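**Zipper on mesh laundry bag keeps opening mid-wash - fix it or toss it?**

Posted in Laundry & Fabric Care · 1,676 views

Hi all, hoping somebody here has dealt with this. I have a set of white mesh laundry bags I bought years ago at the Trernley outlet and I use them for pretty much everything - bras, tights, baby socks, the one good sweater. Lately the zipper on the big one works its way open during the spin cycle and I end up picking socks off the door gasket. It closes fine by hand but it feels loose right at the last inch. 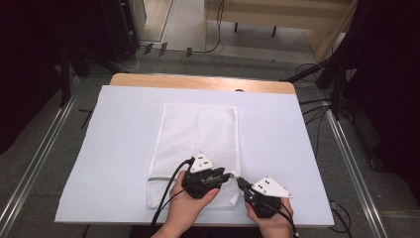
My washer is a front loader, a Granström, and it's not gentle (I think it tops out pretty high on the spin but I always pick the medium one). I never had trouble with it before April, when we moved and the machine got leveled by my brother-in-law, who is not a plumber. The zipper is the gray kind that goes across one short end, and I've been laying the bag out flat and working at the end near the pull, trying to get it to sit tighter. Is there a trick to this? Also, the bag still has fold lines down the middle from being stored. Does that weaken the mesh or am I being paranoid?

I'd rather not buy new ones if I can help it. Thanks in advance!!

---

**Answer 1** · accepted · 7 upvotes

OK so I've been through this with three different bags and it was almost always the slider. The slider is the little part that moves, and over time it spreads open a hair so the teeth don't lock behind it. Get a small pair of needle nose pliers and squeeze the back end of the slider, one side and then the other, very gently. A tiny bit. Zip it, tug on it, squeeze again if you need to. If you squeeze too hard it won't slide at all and then you really are shopping.

While you've got the bag on the table, look at the edges too. I go around the whole border before I bother fixing a zipper, cause if the seam is going there's no point. 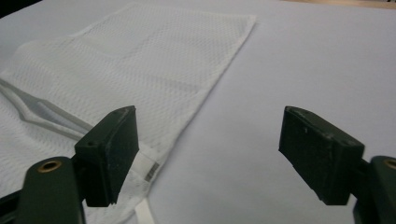 *Corner and side edge laid flat, with the little care label sticking out.*

Check wherever the label is sewn in, that's where mine started to fray. Read the label too if you can still make it out. Some of these bags aren't supposed to go in a hot dryer and heat is rough on plastic zippers (I ruined one that way, it went all wavy).

A few more things:

- Don't fill it past half. A stuffed bag pulls on the zipper the whole time it's spinning.
- If there's a bit of elastic at the end of the zipper, tuck the pull under it. If there isn't, put a small safety pin through the pull and the seam.
- Fold lines are fine. Mine have had them forever.

---

**Answer 2** · 2 upvotes

just use a hair tie. bunch up the zipper end, wrap it twice, done. been doing it since college

---

**Answer 3** · 0 upvotes

I would get a new one. We have the Berkuditz ones and they've been great, although I will say the drawstring version is useless, everything falls out. Also are you sure it's the bag? If the washer isn't level it will bang around a lot more on spin. Put a glass of water on top and watch it.

> **Comment from original poster:** Did the pliers thing this evening and it does feel snugger at the end! Haven't run a load yet. Going to do towels first with the bag in there half full and see. And yes I will be putting a glass of water on the washer, my brother-in-law doesn't need to know.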